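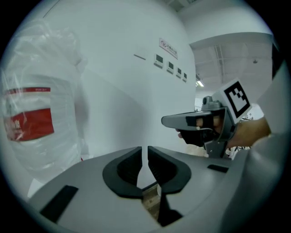 Sunday, late morning, shared workshop

Okay, jaws. Picked up where I left off with the left-hand gripper, the one that kept binding about two thirds of the way through its travel. I had blamed the printed slider for weeks (sorry, slider). Pulled the housing off and it was the linkage pin the whole time — a hair too long, rubbing the inside of the shell on every squeeze. Filed it down, dab of grease, back together, and it closes so nicely now!

Hiu-tung Chou came by and did the squeeze test with me, one gripper each, just opening and closing while we talked. We got to 340 cycles on mine before my thumb gave up. Goal is still 600 on each side before we let anyone use the pair for real recordings. No binding so far, though there's a faint click near full close that I want to listen to again when the place is quieter.

Things I changed:

- swapped the trigger spring for the softer Dallier one (much kinder on the hand)
- new finger pads, poured at 6 mm instead of whatever I did last time
- Plotusum config: marker size was still set for the old print, which explains the terrible poses on Friday's runs

With the marker size fixed, Plotusum held tracking for 59 seconds straight while I waved the thing at arm's length, then lost it when I turned my wrist over too far. That's more a mounting angle problem, I think. Hiu-tung wants to tip the plate back a bit. I'd sooner try a second marker first, but her way takes ten minutes and mine takes an evening, so hers goes first.

Still to do:

- [ ] find the click
- [ ] finish the squeeze test, both sides
- [ ] tilted marker plate, print in the grey
- [ ] order pad silicone from Hsiao, we have enough for one more pour
- [ ] push the Erkadari branch with the new linkage drawing (pin length is WRONG in the old one, don't print from it)

Left the pin file in the top drawer.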